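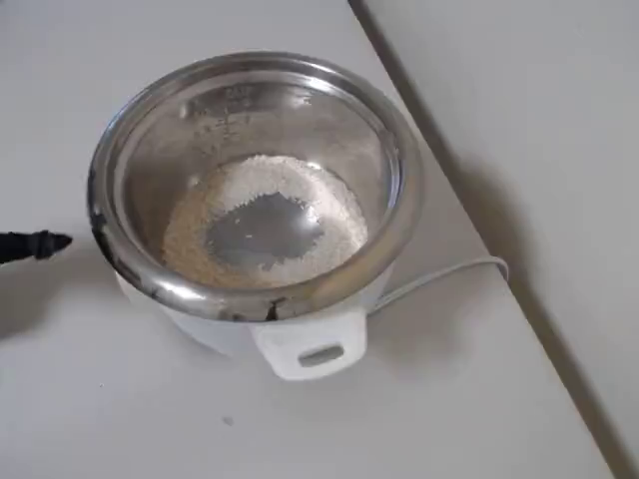 Arrocera eléctrica abierta, con el arroz crudo en la olla interior.

Inicio Catálogo Menaje Envíos Contacto
Buscar en la tienda... Buscar
Categoría: Despensa > Arroces y legumbres > Conservación

Bote hermético Hedura para arroz

El Hedura es un bote de almacenaje para arroz, legumbre seca y harina. Cuerpo de vidrio, tapa de acero con junta de silicona y cierre de palanca. Cabe en un estante de fondo normal y la boca admite un cacillo mediano.

Se vende solo o con el medidor Gekside, un vaso con marcas cada 50 ml hasta 300 ml. El medidor se guarda dentro del bote, colgado de la tapa.

Capacidad: 2000 ml
Junta: silicona, desmontable
Lavavajillas: cuerpo y medidor sí, tapa no
Color de la tapa: gris o crudo

Uso y limpieza

Lave el bote antes del primer uso y séquelo por completo. Llénelo dejando libres dos dedos por debajo de la junta. El arroz integral conviene gastarlo antes que el blanco. No mezcle restos de un paquete viejo con uno nuevo.

La junta se saca tirando de la pestaña. Hay recambios en la ficha de accesorios Dierckx, que también sirven para la serie anterior, Warden, fabricada hasta febrero.

No apto para horno, microondas ni congelador.

Pedidos de hasta 20 unidades: salida desde almacén en dos días laborables. Para cantidades mayores, consulte plazo en Contacto.

Ficha revisada: 24 sep 2026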